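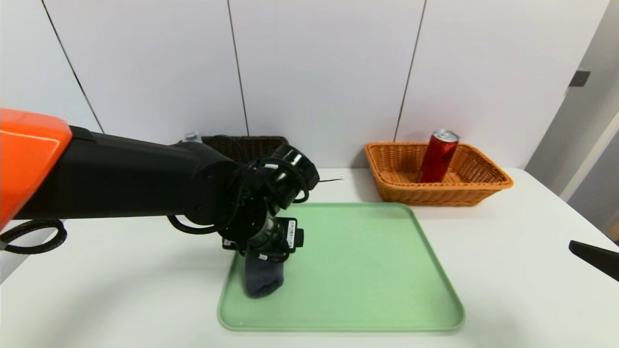
Call for participants: The Odds and Ends Study
Flirnidwood Home Study Room
Apply by 16 Oct 2025

Do you have a drawer that won't close? A chair in the bedroom that hasn't been sat on in months, on account of the laundry? Or are you the other sort of person, the one who can't go to sleep until the remote is back in its spot and the dish towels are all facing the same way? We would love to meet you either way, and we'd especially love to meet the pair of you if you happen to live together.

We are looking for 40 adults to take part in a study of how people put away small everyday things. It isn't about fancy closets or label makers (though bring your opinions on label makers, we enjoy those). It's about the stuff that drifts across a house all week: socks, cans, bottle caps, dish cloths, chargers, pens, the mail. Everyone has a way of dealing with it, and most of us couldn't explain that way if we were asked. We'd like to sit with you while you do it and hear what goes through your mind.

Last May we sent out a short survey on the same subject and got 483 replies, which was a good deal more than we had planned to read! People wrote us whole pages. One reply was mostly about a fight over where the scissors live. A lot of you said that big items are easy, and that it's the little leftover things that wear you down at the end of the day. So this time the whole study is about the little leftover things.

What you'll be doing

You'll come to the study room at Flirnidwood for one visit, which takes a morning or an afternoon, whichever you like better. The first part is just talking. Mélanie Kennedy, who runs the visits, will ask about your home, who lives in it, where things get dropped when you walk in the door, and who ends up picking them up. There are no trick questions and you can skip any of them.

After that you'll move over to the table. You'll be given a mix of ordinary household things along with baskets and trays, and asked to put everything away in whatever manner feels right to you. Then we'll ask you to do it again as if guests were on the way, and once more as if you were setting things up for somebody else to find. People are often surprised by how different the three come out, and we have some lovely long conversations afterward over coffee.

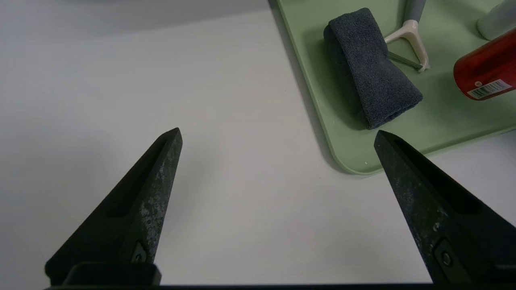

Soft things get a round of their own, and if you have strong feelings about folding, this will be your favorite part of the day. You'll choose what gets folded, what gets rolled and what simply gets dropped in a basket and forgotten. A tray is a funny place for cloth when you think about it. Put a dark gray bundle down at a slant on a pale green tray with a raised rim, and one person will leave it just like that, perfectly content, while the next will feel an itch to turn it so it lines up with the edge. We want to know which of those people you are, and whether you're the same person at home. You may move things as many times as you like, change your mind, start over, or tell us that cloth has no business on a tray in the first place.

You don't need to practice, and please don't tidy your house for our sake. We won't be coming to see it.

Who can apply

You should be 18 or older and comfortable chatting in English for a good stretch of time. You should also be able to handle light objects at a table, sitting or standing as you prefer. The table round can be done with one hand, so please don't let that stop you. If you need more rest breaks, a different chair, or a friend along for company, put it in your note and we'll sort it out before you come.

We'd like a good mix of homes. Last time we heard from plenty of families with young kids and from very few people living alone, and hardly anyone sharing a place with roommates. If you live in one room, or on a boat, or in your sister's basement for the time being, please do write. People who pack or sort things for a living (grocery staff, hotel housekeepers, movers, school kitchen workers) are warmly invited as well.

If you filled in the May survey you're welcome to apply again, and it would help us if you mentioned it.

What you'll get

You'll receive a gift card as a thank-you at the end of your visit, and you'll get it even if you decide to stop partway through. Lunch is included for morning visits and a snack for afternoon ones. We'll pay back bus or train fare if you hold on to your ticket, and parking behind the building is free.

What happens with what you tell us

Your conversation is written up without your name. Samuele Parisi looks after the notes and will be glad to explain how they're stored and who gets to read them. The finished report goes to every participant before it goes anywhere else, and you can ask us to take out anything you said up until then.

How to apply

Send a note to the study desk at Flirnidwood with "Odds and Ends" in the subject line. Tell us who you live with, whether mornings or afternoons suit you, and, in no more than 1,000 words, about one small thing in your home that never seems to be where it belongs. A couple of sentences is plenty, but some of you do like to write and we wouldn't dream of cutting you short.

Mélanie answers all the notes herself, usually within a week. If you've asked for a particular time and we can't offer it, she'll suggest another. Couples and roommates should each send their own note and say so in it, so that we can book you on the same day.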